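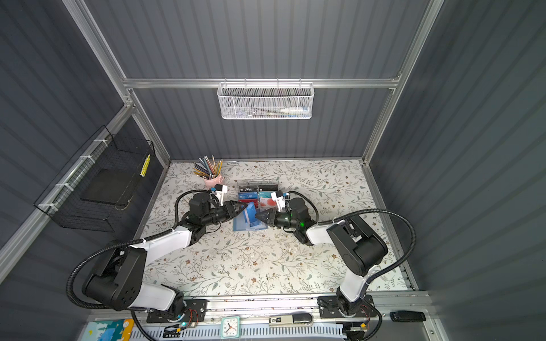 Most makers of garage wall panels will tell you their product turns a messy garage into a workshop. We sell the Osuvus panel system and we doubt it. Panels hold hooks and shelves, and if you own too much stuff you will still own too much stuff. What we can say is that the Tototex rail is the part worth paying for. It is the same general idea as the aluminum extrusion rails framing those dark gray corrugated panels, with the mounting plates fixed straight to the rail. Ours comes in 2 finishes.

The box says each rail section holds 500 pounds. Maybe so, on a good stud wall with every screw in place. On bare drywall, don't try it.

Starter kit: 12 panels, end caps, screws
Rail: sold separately, Tapia or Wisitz profile
Price: $542, shipping extra

The Wisitz profile costs more and looks a little neater. We have not found that it holds any better. Hooks from other brands mostly fit, but a few wobble, so buy one and test it before you order a bagful.

Page updated 15/11/2023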